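「掴むのをやめたロボットは安全」という前提、そろそろ疑ったほうがいいと思っている。7月にうちの作業場であった件を書く。長くなるのでスレッドで。

先に結果だけ。怪我人なし。同僚の手袋の指先がグリッパーに挟まれて、指は抜けた。手袋は残った。それだけの話ではある。

それだけの話なのに、メーカーから返ってきた報告書がどうにも納得できない。

機材はPlirerの二本指グリッパー。手首に小さいカメラがついているタイプ。上に載っている制御ソフトがTrostow。作業はテーブルに置いた小物を拾って別の場所に置く、の繰り返し。派手さゼロ。

アームの速度も落としてある。人が横にいる前提の設定で、カタログにも「協働」と書いてある。この「協働」という単語、どの動作のどの瞬間を指しているのか、読むたびにわからなくなる。

で、当日の流れ。拾う動作の途中で保護停止がかかった。アームは止まった。ここまでは正しい。むしろ褒めたい。

ワークの位置がずれていたので、Hsiu-ying Chienさんが手を伸ばして直した。手順書どおり。停止中、表示灯も停止の色、画面にも停止中と出ている。

位置を直して、私が画面で停止を解除した。再開ボタンはまだ押していない。ここ大事なので二回書く。再開は押していない。

グリッパーが閉じた。

アームは一ミリも動いていない。指だけが閉じた。全開から、全閉まで、いつもの速さで。Chienさんの手がまだ近くにあって、手袋の先を持っていかれた。

Chienさんの第一声は「え、いま押した?」だった。押してない。ログにも再開操作は残っていない。この点はメーカーも認めている。

つまり「停止」「解除」「再開」の三段階があって、アームはその三段階を守る。グリッパーは守らない。同じ画面の同じ表示灯の下にいるのに。

ログを見た。521行目に「把持指令 保留」とある。停止がかかった時点で閉じる指令が出かけていて、それが捨てられずに取っておかれた。で、解除と同時に放出された。たぶんそういうこと。

「たぶん」と書くのは、保留された指令がその後どうなるのか、説明書のどこにも書いていないから。索引で「保留」を引くと、アームの軌道の話しか出てこない。

しかも指令の有効時間を決める項目はちゃんとある。初期値1000ミリ秒。停止から解除までは、人が手を入れて位置を直すくらいの時間が空いている。期限はとっくに切れているはず。

問い合わせたら、最初の返事は「停止中は有効時間の計測も停止します」だった。いや、それは困る。止まっている間に時計も止まるなら、昼ごはんを食べて帰ってきても指令は新鮮なまま待っていることになる。

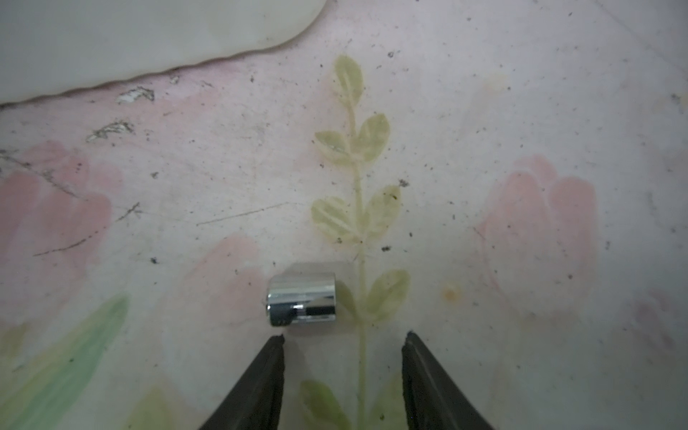 読了時間 10分

光るワークが悪い、というのがPlirer側の二通目の主張。金属の円柱がぴかぴかしていて、手首カメラが位置を見失いやすい。加えて敷物の花柄が紛らわしい。だから「推奨外の作業環境」だそうです。

花柄なのは認める。チューリップっぽいピンクの花と緑の葉が、薄い色でどーんと入っている。表面も剥げたりひびが入ったりしているし、黒い点々のゴミも散っている。見た目の言い訳はしません。

ただ、聞いているのは「なぜ見失ったか」の話と違う。見失って止まったのは正常動作でしょう。カメラが自信をなくして停止を選んだ、そこに文句はない。

文句があるのは、そのあと。花柄がどうだろうと、円柱がどれだけ光っていようと、解除しただけで指が閉じる理由にはならない。無地の白いテーブルなら閉じないのか、と聞き返したら、そこへの回答はなかった。

なので自分たちで確かめた。Chienさんと二人、今度は手の代わりにスポンジ。敷物を外して無地の板にして、光らない樹脂の部品に替えた。閉じる動作の出だしを狙って停止をかけ、少し待って解除。

閉じた。

タイミングが合わないと起きない。停止が早すぎると指令自体が出ていないし、遅すぎるともう閉じ終わっている。当たるまで何度もやり直した。だから普段の運転で出くわすことは少ないと思う。そこは公平に書いておく。

でも「少ない」は安心材料にならない。人間が手を入れるのは、まさに拾い損ねて止まったときだから。止まるタイミングと手が入るタイミングが、同じ原因で揃ってしまう。

スポンジには指の内側の筋がきれいに写っていた。Chienさんがそれを机の引き出しにしまっていて、捨てていいか聞いたら駄目と言われた。

一応、把持力の話もしておく。弱い設定だった。だから手袋で済んだ、とも言える。メーカーの報告書にもそこは太字で「設定力の範囲内では重篤な傷害に至る可能性は低い」と書いてあった。

その設定、うちが初期値から下げたやつなんですけどね。報告書を読むと、製品が最初から優しかったみたいに見える。書いた人に悪気があるかは知らない。でもこういう文章を何本も読んできたので、太字の場所はまず疑う癖がついている。

Trostow側にも聞いた。返事は「グリッパーの内部状態は周辺機器メーカーの管轄です」。Plirerは「指令の保持は上位ソフトの仕様に従っています」。はい、きれいに二社の真ん中に落ちました。

境目に落ちる不具合がいちばん厄介。どちらの試験にも合格しているから、どちらの証明書にも嘘はない。組み合わせて使っている側だけが、組み合わせの結果を引き受ける。

それで両社に同じメールを、宛先を並べて送った。片方ずつ聞くから片方ずつの答えが返ってくる。同じ画面で互いの文面を読んでもらったほうが早い。

三通目にしてようやく「ファームウェア14で保留指令の扱いを変更する予定」という一文が出てきた。あるんじゃないですか、直すものが。推奨外の作業環境はどこへ行ったのか。

「変更」という単語も気になっている。「修正」とは一度も書かない。変更履歴にどう載るのか、今から楽しみにしている。「把持動作の応答性を改善」とかだったら笑う。いや、笑えない。

14がいつ出るかは未定とのこと。なので当面の対処を書いておく。同じ構成で使っている人向け。うちでやっている手順であって、メーカーの公式手順ではないです。

停止がかかったら、解除の前にまず手を抜く。解除は必ず手が外にある状態で。そのあと指が動かないのを目で見てから、もう一度停止をかけて、位置直しはその二度目の停止の中でやる。面倒です。すごく面倒。

二度目の停止なら保留指令はもう吐き出されている。少なくともうちの確認ではそうだった。うちの確認、というのは二人とスポンジのことなので、その程度に受け取ってください。

もっと確実なのはグリッパーの電源を別系統で落とすこと。ただしうちの構成だと、電源を戻した瞬間に原点を取りにいって指が一往復する。これはこれで怖い。説明書には「初期化動作を行います」の一行だけ。

結局、配線の途中に手回しのスイッチを入れて、電源を戻す人と手を入れる人を同じ人にした。別々の人がやると声かけが要る。声かけは忘れる。私は忘れたことがある。

リプで「それ設定でどうにかなるのでは」と来たので。有効時間を短くする案は試した。停止中に計測が止まる以上、1000を10にしても同じです。止まっている時計の残り時間を減らしているだけなので。

「アームに挟まれるよりまし」というのも来た。まあ、そう。ましです。でも停止の表示灯が点いているときに何が止まっていて何が止まっていないのか、知らずに手を入れる理由にはならない。

「どこの会社ですか」も来た。Starnonbridgeの小さい作業場です。それ以上は勘弁してください。別にメーカーと喧嘩したいわけでもないし、機械自体は今日も使っている。

Taiのチームからも連絡をもらった。別のグリッパーで似た動きを見たことがあるそう。向こうは開くほうで、解除したら掴んでいたものを落としたと。ログを見せてもらう約束をしたけれど、同じ原因とはまだ言えない。似ている、まで。

開く側は盲点だった。閉じるのばかり気にしていたけど、重いものを持っている構成なら開くほうが嫌かもしれない。足の上に落ちる。うちは小物しか持たないので、正直そこの想像が足りていなかった。

Chienさんに「このスレッド名前出していい?」と聞いたら「手袋の件は私が不注意だったように書かないで」と言われた。書きません。手順書どおりに手を入れて、手順書どおりに挟まれた。手順書のほうが間違っていた。

その手順書を書いたのは私です。「停止を確認してから手を入れる」と一行。何の停止を、どう確認するのか書いていない。メーカーの説明書の一行に文句を言っておいて、自分も一行だった。書き直した。

新しい版では「停止」という単語を単独で使うのをやめた。「アームの停止」「指の停止」「電源断」と全部分けた。読みにくくなったと苦情が出ている。読みにくいほうは受け入れてもらう。

ひとつ追記。確認するときに絶対に自分の指でやらないでください。スポンジでも丸めた布でもいい。「弱い設定だから大丈夫」と言いながら指を出そうとした人が身内にいたので。

さらに追記。ログの「把持指令 保留」を検索している人がいたら、その行の後に「破棄」があるかどうかを見てください。うちのログには「破棄」が一度も出てこなかった。出る構成があるなら知りたい。DM開けてあります。

14が出たら同じスポンジで同じことをやって、このスレッドの下にぶら下げます。予定が変わったときも、それはそれで書きます。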